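Double-elimination tournament

A double-elimination tournament is a type of competition in which a participant is eliminated only after losing two games or matches. It differs from single elimination, where one loss ends a participant's run. The format is used in table games, wrestling, softball and many amateur leagues.
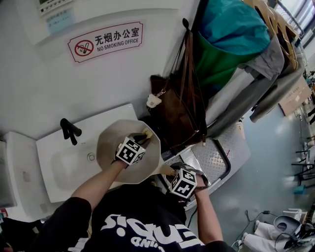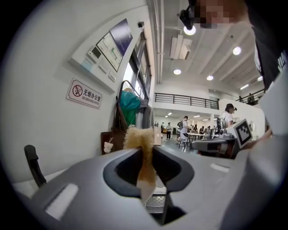
Structure

The field is divided into two brackets, usually called the winners bracket and the losers bracket. All participants begin in the winners bracket. A participant who loses there moves to the losers bracket, and a second loss ends play. The winners of the two brackets meet in the final. If the participant from the losers bracket wins that meeting, both finalists have one loss, and a deciding match is normally played - this is known as the bracket reset.

Number of matches

A field of 50 entrants requires 98 matches, or 99 if the final is reset. Byes are given in the first round when the number of entrants is not a power of two.

Regional use

The Wanyama Open, a table tennis event held each January in Nodelari, adopted the format under its director, Esther Shemweta. It had 22 entrants in its first year. The Somska League uses a modified version without a bracket reset.

See also

Round-robin tournament
Swiss-system tournament
Seeding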